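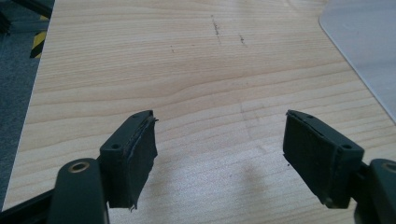 Dosden Work Table, Light Woodgrain Top

Item 251. Sold by Binetti, tables and room equipment.

The Dosden is a flat work table for offices, classrooms, training rooms and bench work that does not involve heat or solvents. It has a pale woodgrain top and no drawers, rails or shelf. The top ships on its own or with the Plonus leg set, which is ordered as a separate line.

Surface

The finish is pale blond with fine wavy grain in tan, beige and cream. Grain runs in one direction across the full top. Where two or more tables are to be placed side by side, state this on the order and the tops will be matched for grain direction - shade is matched within one batch only.

Under strong overhead light the middle of the top reflects and the grain looks fainter there. Buyers who film or photograph on the table should place the lamp to one side or use a diffuser. A finish sample can be requested before ordering and is charged against the first table.
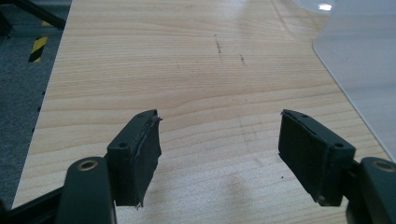 Light woodgrain top, with gripper fingers over the surface.

Dimensions and supply

Height with Plonus legs: 30 inches
Carton: one top per carton, corner guards fitted
Fixings: supplied with the leg set, not with the top
Lead time: on request
Spare feet: item 129

Assembly

Two people are needed to turn the table upright. Lay the top face down on a clean blanket or on carpet. Start all leg bolts by hand, then tighten them in diagonal order. Stand the table up, check for rock, and adjust the feet. On low-pile carpet the standard feet are suitable. For hard floors order the felt version.

Do not drag the table by its edge. Lift from both ends.

Marks and cleaning

Small dark specks and scuffs show more readily on this finish than on the darker Dobos top. Wipe with a damp cloth and mild soap, working along the grain, then dry. Do not use scouring powder or a blade.
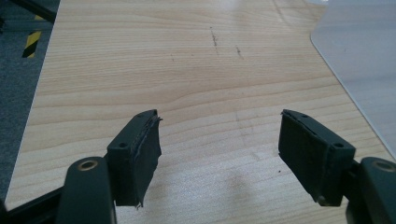 For rubber scuffs, try a white eraser first. If a trace remains after two passes, leave it and write to Lamisi Quansah in product support with the item number and batch code. A clear plastic sheet may be laid over part of the top as protection. Lift it weekly and wipe underneath, as grit held under a sheet will scratch.

Ordering

Single tables are sent boxed. Orders of 39 or more go on pallets, and delivery is arranged with Normand Robichaud in dispatch. Returns are accepted on unassembled tops in the original carton.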